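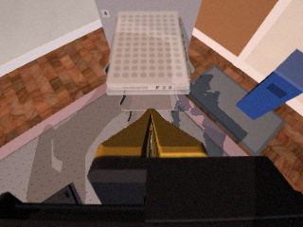

Fingers shut, ninety-six wells dead ahead. The cell as it looks in the simulator.

2019-04-16

It has been a long while between posts, sorry, and the reason is mostly the plate handler. Those of you who have been reading since December will remember I'd just taken over looking after the robot cell at Plonley, which is a small water-testing lab with one arm, one deck, one reader and a kettle that everybody fights over. I promised then that I'd write up what it takes to put a new set of fingers on the gripper and get the whole thing picking properly again, and I kept putting it off until the old fingers made the decision for me.

The arm is a Rusik, the older model with the big housing, and I've grown very fond of it. It does one thing all day, which is move microplates from the stack to the deck, from the deck to the reader, and from the reader to the finished pile. The old fingers had done 1063 plates by the log and the pads had gone shiny. You could feel it if you ran a thumb along them. A plate would sit in the grip perfectly well on the way up and then creep a little on the swing across to the reader, and by the time it got to the nest it was just far enough round to ride up on the corner locator. I spent a whole afternoon blaming the locator (I even had it off and cleaned it, the poor thing was spotless) before I thought to look at the pads.

So, new fingers. The mechanical bit is easy enough and I enjoyed it more than I should have. Air off, power off, lockout tag on the isolator, two screws a side, old fingers into a labelled bag. Wipe the mounting faces with a lint-free cloth and a bit of isopropyl, let them dry, and put the new fingers on finger-tight to begin with. Then you bring them together by hand and look at the seam. If it opens toward the tips you've got one sitting proud, and no amount of teaching will fix that later on. I had exactly that on the first go, from a sliver of old threadlock in the screw hole. Out it came with a pick, back on went the finger, and the seam closed up nicely. Nip up the screws a little at a time, swapping sides as you go, and check the seam again once they're done up.

What takes the time is the teaching. We have 19 taught points in the cell, and when the fingers change, every one of them is suspect. In theory you just change the tool offset and the lot shifts together. In practice, whoever taught the cell before me had fudged a few of the points to make up for the worn fingers, and a fudge on top of a corrected offset gives you something that is wrong in a brand new direction.

I used to do all of this on the real deck with a sacrificial plate and my heart in my mouth. These days I start in Stanoso, the simulator, and I can't tell you how much calmer it has made me. The deck model is in there, and the plate, and the gripper with its fingers, and I can run in as close as I like without breaking anything. I like to look at the approach from behind the housing, sighting along the closed fingers toward the front rim of the plate, a bit like lining up a putt. You see straight away whether the tips are heading for the middle of the near edge or wandering off to a corner. The shadows come up quite heavy on my setup and I've learned to ignore them and go by the edges.

The order I've settled on, after a few false starts, is to load the new finger geometry first and check the tool point with the fingers closed. After that I do the deck position nearest the arm, then the farthest, and only then the ones in between. If near and far both agree with the numbers, the middle ones nearly always fall in behind them. If they don't agree, something is tilted or the offset is wrong, and I go back to the start with a fresh cup of tea before touching anything else.

Reach is the other thing to keep an eye on. The far nest is 700 mm out from the base in our layout, and at that distance a tiny bit of rotation at the wrist turns into a surprising amount of sideways travel at the tips. The simulator will happily tell you everything is lovely out there. The real arm has a bit of age in its joints and has its own opinion, so I always leave that one to be finished by hand with the pendant, at the slowest speed it will go.

When I was happy with the simulated run I exported the points, took a backup of the old ones (two backups, I'm my mother's child) and went out to the cell. I ran the first cycle with no plates at all, just watching the motions. Second cycle, one empty plate, with my hand resting on the stop button the whole way. Third cycle, a plate filled with dyed water, which is the real test, as a grip can look perfectly tidy and still give the wells a slosh when the fingers let go.

Out of the whole set, seven points needed touching up on the real machine. Most of them wanted a hair of height. One at the reader wanted turning slightly, and I'm fairly sure that was the worst of the old fudges finally coming out of hiding. I wrote the old and new values in the book next to each other, with the date and the finger set, so that the next person can see what moved. I would have loved a page like that when I started!

The spare pads came from Benavides, and if you run the same gripper, order them early. Mine took weeks, and then arrived the day after I'd rung to ask where they were. I've put one set in the drawer under the bench, and I've started checking the pads every Friday — a quick wipe, a look under the lamp, a thumb along each face with the power off. It takes less time than boiling that kettle.

Still on my list: the drip tray under the reader has a rattle I can't track down, and I want to bring the stack height into the simulator properly, as at the moment the model assumes a full stack every time and I have to remember to correct for it. If anyone has done that in Stanoso without writing a script for it, please leave me a comment. I've got as far as the second menu and I don't like the look of the third.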